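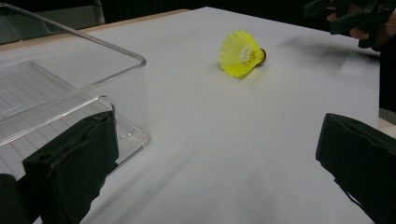 A yellow shuttlecock and a clear plastic box on the worktable at Mulura in Dultolard.

Mulura has stopped its shuttlecock-packing robot at the Teoh sporting goods warehouse after the arm shut its fingers much too far on a part of the job it had been doing nicely for weeks, and pinched the thumb of a worker who was reaching in to straighten a box. The worker was checked over by a nurse, went home with a bruise and was back on shift the next morning, which everyone at the small Dultolard company was very relieved to hear.

The trouble seems to have begun well away from the warehouse. Mulura teaches its arm, called Jikance, by having people pick up shuttlecocks and place them in boxes with hand-held grippers, over and over, while the grippers record how wide their fingers are open. When the staff went back over those recordings after the accident in September, they found that some of the grippers had been reporting a gap 2 millimeters wider than the real one.

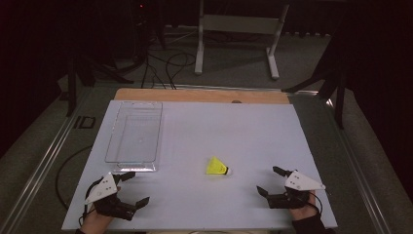

"It's such a small number, and you'd never feel it in your hand," said Wahyudi Majimbun, who looks after the training sessions and has packed more plastic birdies than he cares to remember. "But the arm believed us, bless it, and it kept on squeezing until the numbers matched what we'd shown it."

Of the 12 grippers Mulura owns, five gave the wrong reading. The company has pulled 637 recordings made with them and will do every one again, a job Majimbun expects to fill most of the fall (he has asked for better chairs).

Tania Dissanayake, who runs the packing floor at Teoh, said she wasn't angry about the fault itself, though she did want to know why the arm could move at all with somebody's hand inside the guard. Mulura says the gate switch had been left in its setup position after a cleaning, and that the switch now needs a key, which stays in Dissanayake's office.
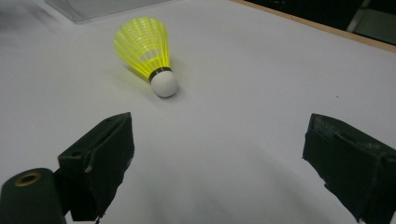

Will the robot go back to work at Teoh?
Mulura hopes so, but Jikance stays switched off until the new recordings are finished and the warehouse has tested the gate for itself. Until then, the shuttlecocks are being packed by hand.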